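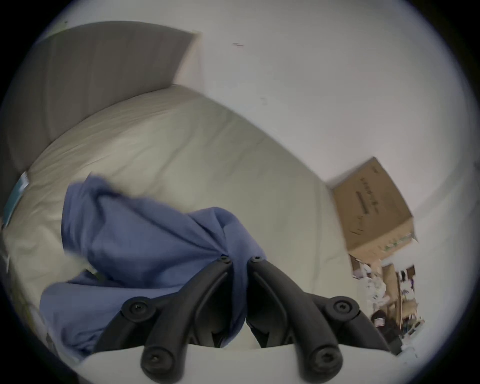

Figure 3. Blue cloth item on an uncovered mattress, with a smaller piece of white fabric beneath it.

3.2 Items left on the bed

The bed was the surface on which most loose fabric collected in the homes studied. Of the 834 items recorded during the Junwood household survey, more were found on a bed than on chairs, floors, and drying racks combined. Participants used the bed as a place to set down clothing at the end of the day, as a sorting surface on laundry day, and as temporary storage when drawers were full. These uses often overlapped, and few participants could say when a given item had been put there.

Figure 3 illustrates a condition we coded as "bunched, single layer with inclusion." The blue cloth lies in folds across the mattress, and white fabric shows from underneath. The white piece is close in tone to the bedding. Inclusions of this kind were easily missed at first count. In the initial round of coding, 52 were entered as part of the mattress cover or left out altogether, and the coding sheet was revised to require a second look at the edges of every bunched item.

Item type was more difficult to assign than item color. A wrinkled shirt and a wrinkled towel of similar size have much the same outline, and coders were instructed to enter "cloth, unspecified" unless a collar, sleeve, hem loop, or printed label could be seen. The item in Figure 3 was entered in this way. We retained the category in the analysis in place of forcing a decision, although it reduces the number of items available for the comparison by garment type in Section 4.

Bed condition was coded separately. Mattresses without a top sheet were treated as a distinct group, as participants in the Hollel interviews described stripping the bed as the first step of a longer routine that also took in worn clothing. Where the bed had been stripped, folding tended to be put off until the sheets had been replaced. Where it was made, loose items were more often moved to a chair first and folded later in the evening. The effect of headboard type and bed position was tested and found to be small; neither is considered further.

Gratudano Working Papers in Household Studies | Contact the editorial office | All rights reserved | Back to top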